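Rakby worktop, matt white

I've had the Rakby in my own workroom since November and I still like it more than anything else we sell, so forgive me if I go on a bit. It's a plain, flat white top for people who cut, fold, pack or sort things and want a calm surface to do it on. No pattern, no fake marble, no shiny finish glaring back at you under a lamp!

I tried the Plumero first (lovely thing, but it showed every fingerprint) and went back to this one within a fortnight. White does mean you'll notice the odd speck or bit of thread – I rather like that, as I sew and I'd sooner spot it before it ends up in a parcel.

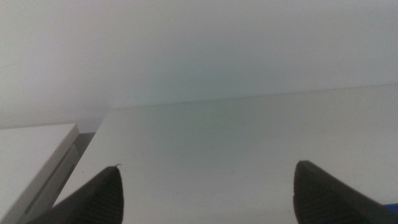 Cleaning is a damp cloth and a drop of washing-up liquid. Please don't use scouring pads, and do put a mat down under hot pans or an iron. Pencil comes off with an ordinary rubber. Biro is more of a battle, so I'd keep the lid on.

It comes in 2 depths, 300 mm and 400 mm. The narrow one is handy against a wall, but if you've got the room go for the deeper one, you'll fill it. Both sit on the Baird legs, sold separately in sets of 4, and the screws are in the bag with the legs.

We send everything out from Skerkalow by carrier, well wrapped. Check the corners before you sign for it and drop me a line if anything's been knocked.

Page updated 2026-05-15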